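Dropped mugs and the Sunday stoppage: your questions answered

Thank you for bearing with us, and for the many kind (and a few rather stern) messages about the dish-rack runs. 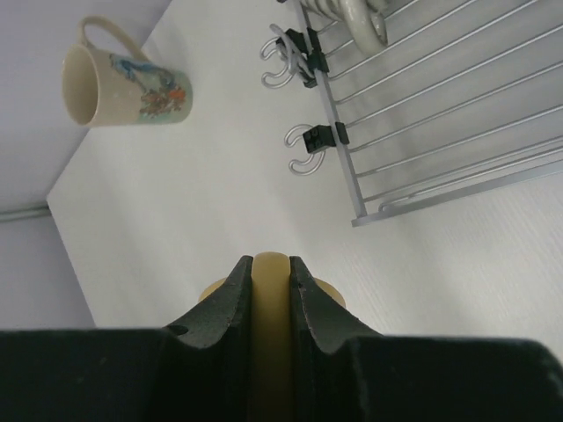 What went wrong?
The arm let go of a mug too early. It had closed on the handle, started its lift, and then the grip force fell away for a moment — long enough for the mug to slip. The arm carried on to the rack as if it were still holding something, and it should have stopped right there.

Was anyone hurt?
No, we're very glad to say. Inna Dovhaniuk was on shift that Sunday, well outside the marked area, and she pressed the stop button as soon as she heard the crash.

Do we know the cause?
Mostly, yes. Maksym Semeniuk went through the logs and found a worn connector on the force sensor cable. When the wrist turned far enough the signal dropped out, and the Plosis controller read that silence as a good firm grip. We still don't know why the backup check let it through, and we'd sooner tell you so than guess.

What has changed?
The cable has been replaced, and a missing signal now brings the arm to a full stop within 15 milliseconds. We're also lifting at a much gentler speed until we've finished 1,000 picks without a drop. The count stood at 777 when we last updated this page, so we're getting there!

Does this affect the arms at Te Moana?
They use the same cable, so please have yours looked at before your next run, even if everything seems perfectly fine.

What should I do if my arm drops something?
Press stop first, and please don't reach in for the pieces while the power is on — I know how tempting it is. Then save the log and send it to the Derkov help desk with fault code 4 in the subject line.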